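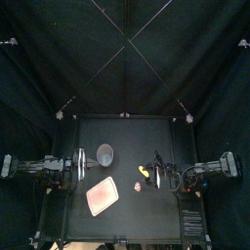
Matt black top with a metal rim, light scuffs showing.

Trendatham folding work table - review

Posted 11/25/20

I bought this in November last year to replace a pine desk that had started to sag under a sewing machine. It has been in daily use since then, mostly for cutting fabric and wrapping parcels, and now and then for eating lunch.

The table arrives flat in one box. The legs are already fitted and only need folding out and locking. There are 2 keys in the bag for the leg bolts, although both are the same size. The instructions are a single sheet and the drawing for the back legs is the wrong way round. If the locking tabs face the wall, you have it right.

Size was the main reason I picked it over the Loltard, which is a little cheaper but 1,000 mm long. The Trendatham is 1,124 mm, and the extra length matters if you are laying out a dress pattern. Both are 700 mm deep. I also looked at the Nakajima range, but their smallest table would not have gone through my landing door without taking the handle off.

It is steady enough for a sewing machine at normal speed. At full speed there is a slight shake, worse on carpet. Felt pads made it better on the floorboards and did nothing on the carpet.

Matt black marks more easily than I expected. Scissors leave fine lines, and chalk gets into them and needs a damp cloth. Hand cream is worse and wants a drop of washing-up liquid. I now use a cutting mat for anything with a blade. The dark colour is good for seeing white thread and useless for seeing black pins, so keep a magnet handy.

Folding it away takes a minute or so once you know the tabs. They are stiff and I have pinched a thumb twice. It is also heavy to carry upstairs alone - I would ask for help with that.

I ordered through Jinis. Delivery took nine days and the box had a dented corner, but the table inside was fine. When I asked about spare feet they sent a set of four without charging me, which I had not expected.

Good points: the length, the depth, strong legs, folds properly flat.
Bad points: marks easily, stiff tabs, poor instruction sheet.

Four out of five. I would buy it again for sewing, though for a desk that stays up all year a fixed one would cost less.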